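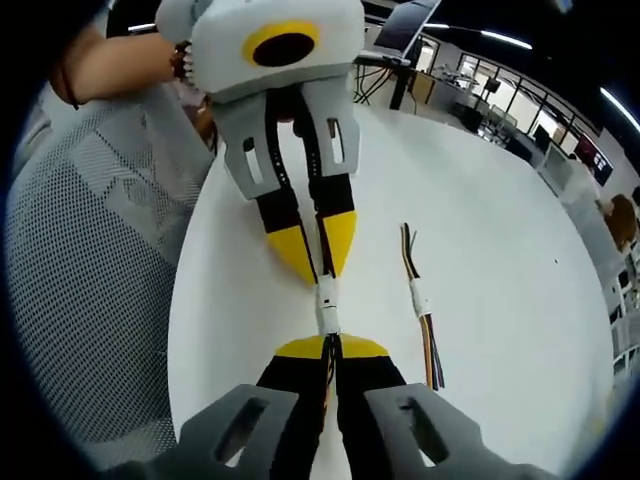
Fig. 3 - In-line connector with wires gripped on either side

Manuals > Pimilus wiring set > 4. Joining and parting the harness

4.1 Before starting
Switch off the supply and lay the harness on a clear, flat part of the table. Keep any second harness to one side so that the loose ends do not become mixed.

4.2 Joining
1. Check both halves of the connector for bent contacts. Do not use a damaged half.
2. Hold the wires close behind each half, keeping all the conductors together in one bundle.
3. Bring the halves into line and match wire colours across the joint.
4. Press together until the latch seats.

CAUTION - Never force the halves. If they stop short, part them, turn one half over and repeat from step 2.

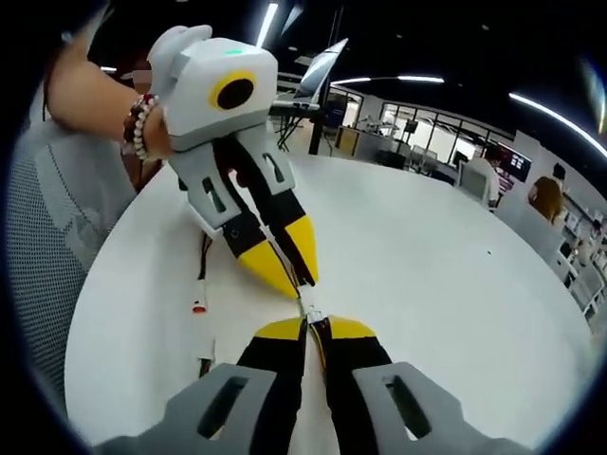 Fig. 4 - White plug-style connector held over the table

4.3 Parting
1. Lift the latch fully.
2. Draw the halves apart in a straight line. Do not rock or twist.

Note: repeated pulling on the wires loosens the crimps. Inspect them after every 2 partings and replace worn leads with Drorkero spares.

Text revised 18 September 2020, Gedimcombe.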